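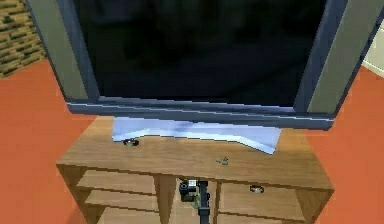

Plaketti Teleop Kit for simulated household tasks

The Plaketti kit lets an operator drive a simulated arm by hand and record each run as a demonstration. It consists of a tabletop leader arm, a foot switch and the Narley recording software. The operator moves the leader arm; the arm in the simulated room follows it joint for joint. Pressing the switch starts an episode, pressing it again closes it.

Room set

Licenses include the Brirnen living room, with a television on a low wooden cabinet, open cabinet compartments, small items to reach for, and a table with chairs. Textures are kept coarse so that the renderer holds its rate on a modest graphics card. Furniture positions can be fixed or shuffled between episodes.

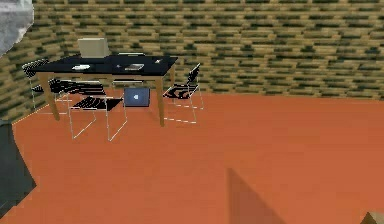 Narley stores joint positions, gripper state and all camera views on a single clock. Views can be switched off individually before export. An episode that ends in a collision is kept and flagged – delete it by hand if your training setup does not use failures.

Specifications

Leader arm sampling: 200 Hz
Episodes per project file: 1000 maximum
Camera views per episode: 2 as supplied, more with the Sheehan add-on
Demonstration set included: 534 episodes, Brirnen room
Connection: USB, powered from the supplied adapter

Setup

Clamp the leader arm to a desk edge and run the zeroing routine before the first session. Repeat it whenever the arm has been unplugged. New operators should expect to discard their first several episodes; reaching under a shelf edge with a remote arm takes practice, and hesitant motion carries over into the trained policy.

The operator manual is by Firdevs Dursun. Questions on export formats go to Catalina Pereyra at the support desk. Orders placed now ship in October – replacement foot switches are in stock and ship separately.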